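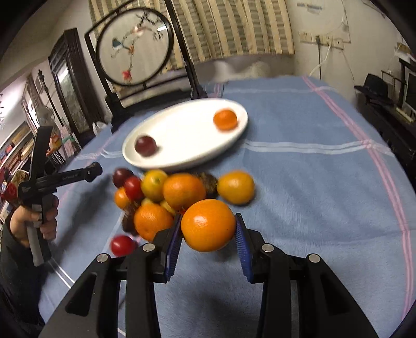

Figure 3. Mixed fruit on the table covering, with the oval serving plate behind.

3.2 Arrangement of fruit on the plate

The trials reported in this section concern spacing on a shared plate. Oranges, smaller citrus, plums, cherry tomatoes and avocados were supplied by Caditz and kept at room temperature overnight. No item was washed or polished before use. Fruit with split skin was set aside and does not appear in the results.

A single white oval plate with a raised rim served as the target area. It was laid at an angle to the table edge, following the layout of Mathur and Uniyal, whose household survey found that oval plates are seldom set square to the diner. The blue cloth was left as it fell. Folds were not smoothed out between trials, although a fruit that rolled off the plate was recorded as a loss wherever it came to rest.

Placement order was left open. In the Pludcombe set, the first two fruits tended to go to opposite ends of the plate, leaving the center bare until the third or fourth was added.

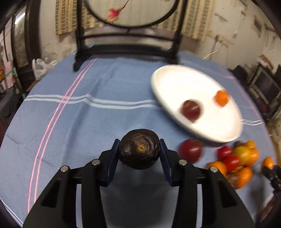 Avocados were treated separately in the analysis. Their long axis makes the resting position ambiguous, and two raters (Boateng and Symonenko) coded each one as lying along or across the plate. Disagreements were settled by a third rater. Of the 400 placements coded, 113 involved an avocado, and 30 of these were excluded where the fruit touched the rim and no orientation could be assigned.

Spacing was measured between nearest points on the skin. Center distances were considered but gave misleading values for pairs of unequal size, such as a plum next to a large orange. The effect of color on grouping is taken up in Section 3.3.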